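어린이 과학 읽을거리 · 집 안의 먼지

## 먼지는 무엇으로 이루어져 있을까

먼지는 한 가지 물질이 아니다. 크기가 작아서 공기 중에 떠다니거나 물건 위에 내려앉는 고체 알갱이를 모두 먼지라고 부른다. 집 안의 먼지에는 옷과 이불에서 떨어진 섬유, 사람의 피부에서 떨어진 각질, 바깥에서 들어온 흙, 꽃가루, 음식 부스러기가 섞여 있다.

섞인 비율은 집마다 다르다. 카펫이 깔린 방에서는 섬유가 많이 나오고, 큰길 옆의 집에서는 흙과 타이어 가루가 많이 나온다. 같은 집에서도 계절에 따라 달라진다. 6월에는 창문을 오래 열어 두는 집이 많아 바깥에서 온 알갱이가 늘어난다.

## 먼지의 크기

먼지의 크기는 마이크로미터라는 단위로 잰다. 1마이크로미터는 1밀리미터를 1000개로 똑같이 나눈 것 중 하나이다. 맨눈으로 볼 수 있는 알갱이는 대체로 수십 마이크로미터가 넘는다. 그보다 작은 알갱이는 하나씩 구별되지 않고, 많이 모였을 때 뿌연 막처럼 보인다.

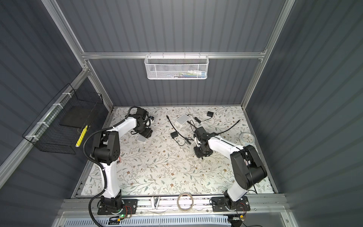

큰 알갱이는 빨리 가라앉는다. 모래알은 손에서 놓으면 곧바로 바닥에 닿는다. 작은 알갱이는 무게에 비해 겉넓이가 넓어서 공기의 저항을 크게 받는다. 그래서 아주 천천히 내려오고, 사람이 걸어가기만 해도 다시 떠오른다. 아주 작은 것은 몇 시간 넘게 공기 중에 머문다.

## 먼지가 달라붙는 까닭

먼지는 세워 둔 물건의 옆면에도 붙는다. 여기에는 세 가지 힘이 작용한다.

- **정전기**: 플라스틱을 마른 천으로 문지르면 전기를 띠고, 가까이 있는 가벼운 알갱이를 끌어당긴다.
- **물의 힘**: 공기가 축축하면 알갱이와 표면 사이에 얇은 물막이 생겨 둘을 붙잡는다.
- **분자 사이의 힘**: 아주 가까이 있는 물질끼리 서로 당기는 힘이다. 알갱이가 작을수록 무게에 비해 이 힘이 크다.

입으로 불면 큰 알갱이는 날아가지만 작은 알갱이는 남는다. 표면 바로 위에서는 공기가 거의 움직이지 않기 때문이다. 손가락에서 묻은 기름이 있으면 먼지가 더 단단히 붙어 얼룩이나 줄무늬가 된다.
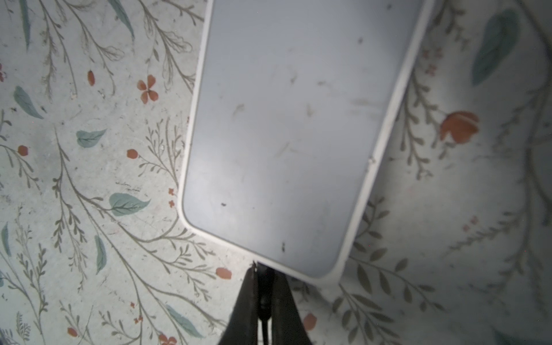

— 17쪽 —

## 관찰하기: 먼지 모으기

준비물은 투명 테이프, 검은 종이와 흰 종이, 돋보기이다.

1. 종이를 손바닥만 하게 다섯 장 자른다.
2. 창가, 책장 위, 현관, 부엌, 침대 옆에 한 장씩 놓는다.
3. 닷새 동안 건드리지 않는다.
4. 테이프를 종이에 살짝 눌렀다가 뗀다.
5. 뗀 테이프를 다른 색 종이에 붙이고 돋보기로 관찰한다.

밝은 섬유는 검은 종이에서, 흙 알갱이는 흰 종이에서 잘 보인다. 길고 휘어진 것은 섬유일 가능성이 높다. 모양이 불규칙하고 모난 것은 흙이나 모래인 경우가 많다. 꽃가루는 돋보기로는 노란 점 정도로만 보이며, 모양을 보려면 현미경이 필요하다.

관찰 기록에는 장소와 날씨, 창문을 연 시간을 함께 적는다. 마른걸레로 닦은 곳과 젖은 걸레로 닦은 곳도 같은 방법으로 비교할 수 있다.

**낱말 풀이**

각질: 피부의 가장 바깥쪽에 있는 죽은 세포층.
정전기: 물체에 머물러 있는 전기.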